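Speaker notes: Shirts, hangers and a spare bedroom
Feven Moges, Castar project
2026-09-08

Slide 1. Title

Say who I am and where the work comes from. Castar is the part of Oltmont that collects examples of household work for a learning system. I run the clothing tasks. Adugna handles the annotation side and will take those questions at the end.

Slide 2. The task

Take a shirt, get it onto a hanger, hang it on a drying rack, straighten it. People in the room do this without thinking, so mention that we wrote four versions of the task sheet before two operators did it the same way.

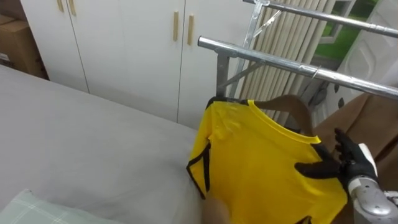 Reading time: 3 min

Give people a few seconds with the slide. The yellow shirt is on a brown hanger at the rack, and the black fingers are at the side of the fabric. Point to the black trim on the sleeves. Trim helps our annotators tell an edge from a fold, and we asked for more clothes like that after the first batch.

Slide 3. Why a bedroom

Our first 200 examples came from the lab at Flindside. Plain table, plain wall, same lights all day. The model trained on them did fine at Flindside and poorly in the first real home we tried. It reached short, and it lost the hanger when there was a window behind it.

So we moved the collection into furnished rooms. We leave the furniture where we find it. The operators complained at first about working so close to a bed, then got used to it.

Slide 4. What we record

One example is one garment, start to finish. We keep the head view, the joint positions and the operator's commands, all on one clock. If the clock drifts we throw the example out. We also keep the stretches with no hands in view, when the operator is looking over the room before the next move.
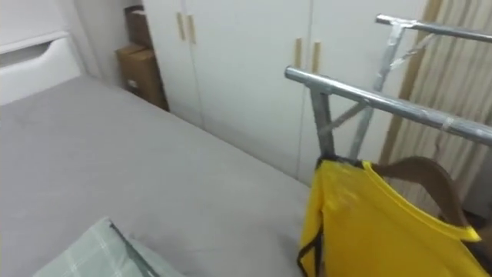 Those stretches used to be trimmed. A new annotator left them in by mistake one week, and the model trained on that week was better at finding the rail. We changed the rule and went back for the old files where we still had them.

Skip the next part if we are past the halfway mark.

Slide 5. Failures

Of the second 200 examples, 29 were marked as failed. Read out the main kinds:

Collar caught on the hanger hook.
Sleeve trapped under the grip.
Operator stopped early and asked for a reset.

We keep the first two kinds and label them. The third we drop. Somebody will ask whether failed examples hurt training. Answer: mixed in without labels, yes. With labels, they helped with recovery, and I have the chart in the backup slides.

Slide 6. Where to grip

This took most of the summer. Operators like to hold the collar, and a collar stretches. The task sheet now asks for the side of the shirt, near the armpit, for the straightening step. Let the slide make the point. 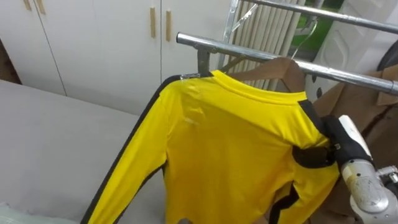

Slide 7. What comes next

Trousers with clip hangers start in October. We also want more rooms and fewer repeats per room. Adugna has a draft of the new label list and would like comments from anyone who has worked with heavy coats.

Leave the contact slide up during questions.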